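How to teach a car by driving it yourself (and what you won't get for your trouble)

By Dalia Urbonaitė
Filed under: Guides, Demonstrations

The sales pitch for learning from demonstration is that you drive, the machine watches, and after enough hours it drives like you. I have been recording drives for the Liloron project long enough to be suspicious of every part of that sentence. The machine doesn't watch, it copies numbers. "Enough hours" is never defined. And I'm not convinced anyone should want a car that drives like me on a Friday afternoon.

Still, people keep asking how we do it, so this is how we do it. You'll need a car with pedal and steering logging already fitted, a forward camera that has been calibrated, and a driver with patience. If you haven't done the calibration, go and do that first. No amount of careful driving will rescue a camera that's pointing somewhere other than where your software thinks it is.

Before you set off

Check the clocks. The camera and the pedal log each have their own idea of the time, and they have to agree. Ours were 395 milliseconds apart for most of November, and we only found out when the model started braking late in exactly the way you'd expect. Tap the brake sharply three times while parked, with something visible that changes as you do it (we use a lamp wired to the brake switch, held in front of the windscreen). Line up the two records on that.

Clean the windscreen, inside as well. You will still get reflections off the glass and the bonnet in some light. Leave those in. Your finished system will have to cope with them too, and I distrust any data set that's too tidy.

Write down who's driving. We ignored this for weeks and it was a mistake. Two drivers who both pass their test will stop at very different distances from the car in front, and if you mix them without a driver label the model learns an average that neither of them would recognise.

Recording the drive

1. Start the log before you put the car in gear, and wait for the write light to go steady.

2. Drive as you normally would. This is harder than it sounds. For the first quarter of an hour everybody drives as if there's an examiner in the passenger seat. We throw that part away.

3. Keep your foot on the brake at every stop, even if your car has an automatic hold. With hold switched on, the log shows no pedal at all while the car sits still, and the model is left to guess why it isn't moving.

4. Mark anything odd with the button on the wheel. Don't talk about it out loud and hope to find it later.

5. Don't edit yourself. If you brake too hard, carry on. Mark it and move on down the road.

The trouble with red lights

Junctions look like the easy part. The rule is written down and everyone agrees on it, so you'd think a few good examples would settle the matter. I thought so. Then we tested our first model on 4,000 held-back stops and it scored 91 per cent, and there was some back-slapping, and I asked to see the ones it got wrong.

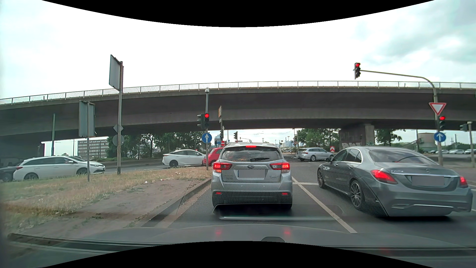 Waiting at the junction before the overpass, with red signals on both sides and a silver Subaru directly ahead.

Ask yourself why the driver has stopped at a junction like that. The signal on the left is red. So is the one hanging over the road. There's also a car straight in front with its tail lights lit, and another beside it in the next lane. Any one of these would do as a reason, and the pedal log contains none of them. It says brake, and the speed says zero. The model is free to pick whichever clue is easiest, and the back of a car is a great deal bigger than a signal head.

That's what ours had done. It was very good at stopping behind people. Given the front spot in the lane and an empty road, it was much less interested in the light. The 91 per cent was a real figure and told us almost nothing, as most of the test stops had somebody in front.

What to do about it

Sort your stops into groups before training: first in the queue, behind one vehicle, further back. Wisetti, the labelling tool we use, lets you do this by hand with a drop-down, and by hand is the way I'd do it. We tried the automatic grouping and it put parked cars in the queue.

Then look for the stops where the clues disagree. You want a red light with no car ahead. You want a green light where the car in front hasn't set off yet, and a queue that has halted for some reason well past the signals. These are dull to collect and you'll have far too few. Go back out and get more of them on purpose, at times of day when the road is quiet.

Score each group separately and refuse to look at the combined number until you've read the rest.

Be wary of giving the model its own recent speed as an input, too. It looks helpful. What you tend to get is a car that has learnt that stationary cars stay stationary, and it'll sit there at green with every sign of contentment.

Correcting it by remote control

Recordings only show the machine what you do when things are going well. Once it drifts towards the kerb it's somewhere you never took it, and it has nothing to copy. So the second stage is to let it drive at low speed on closed ground, with a person ready on a remote wheel to take over and bring it back. Keep the recovery as training data and drop the seconds before it, or you'll be teaching it the mistake as well.

We have used 2 rigs for this. The Mahmoudi wheel has decent force feedback and a seat that hurts after an hour. The Drekisex is lighter and easier to carry, but I never felt I knew what the front tyres were doing, and the takeovers recorded on it are jerky. I wouldn't mix the two in one training run. Measure the video delay at the start of each session and again at lunch. If it has grown, stop there. A remote operator who is seeing the past will steer too much, and the machine will copy that faithfully.

Does this second stage work? It helps with drifting. I've seen no evidence that it helps with red lights, whatever the brochures say, and for those I'd go back to the sorted stops.

Next in this series: roundabouts, and why we deleted most of ours.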